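Vedden Completes Bench Comparison of Multi-Fingered Hands and Two-Jaw Grippers

22 Apr 2019 - Vedden, a test laboratory for robotic handling equipment, announced today that it has completed a comparative trial of end-effectors for two-arm manipulation of soft and lightweight goods. The trial set the Ovia multi-fingered hand against the Mansour parallel gripper, with both products driven by the Fimus motion controller.

The trial comprised 104 runs over 13 handling tasks. Each task was carried out with both types of end-effector, and every run was logged by the controller and reviewed by an engineer from the test team. Tasks included lifting a single sheet from a flat surface, turning a fabric pouch, passing a part from one hand to the other, and holding a cord under light tension above a folded article.

"Manufacturers of soft goods have asked us for comparative results that reflect the parts they handle every day," said Mireille Srour, director of testing at Vedden. "Rigid blocks and cylinders remain useful for calibration, but they tell a buyer very little about cord, paper or cloth."

Summary of Results

The Mansour gripper performed well on tasks in which the article could be approached from the side and held along a straight edge. It required less setup time, and operators reported that its programs were easier to correct between runs.

The Ovia hand gave more consistent results on tasks involving cord and other thin items, particularly where both arms had to work close together. Its fingers could be brought in from above without disturbing the material underneath. The test team also noted that the hand took longer to program and that finger positions had to be checked at the start of each session.

Neither product completed all 13 tasks without operator assistance. Vedden will publish the log of assisted runs alongside the main results.

Two-Arm Cord Handling

The cord tasks were added to the program at the request of Hadi Yammine, who leads the laboratory's work on dual-arm control. Both arms must hold position while the fingertips share a very small working space, and an error of 2 millimeters at either side can change the tension in the cord. All work was carried out on a dark matte tabletop against a black curtain, an arrangement the laboratory uses for all of its fine handling tests.

"The controller matters as much as the hand in this type of work," said Mr. Yammine. "We saw clear differences in results when we changed the rate at which one arm responded to the other - even with no change to the hardware."

Silver multi-fingered hands on two white arms hold a short cord taut over the center of a blue cross-shaped test article.

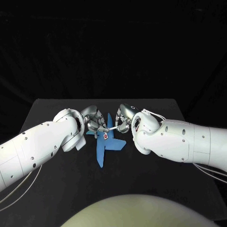 Availability of the Report

The full report, including task definitions, controller settings and the run log, will be available to member companies in July. Other organizations may request a 30-page summary from the laboratory at no charge. A second stage of testing, led by Decha Thongsuk, will repeat the cord and sheet tasks with revised fingertip covers.

About Vedden

Vedden provides independent testing of grippers, robotic hands, arms and controllers for manufacturers and system integrators. The laboratory does not sell or distribute the equipment it evaluates.

Media Contact

Sawsan Tannous
Communications Office, Vedden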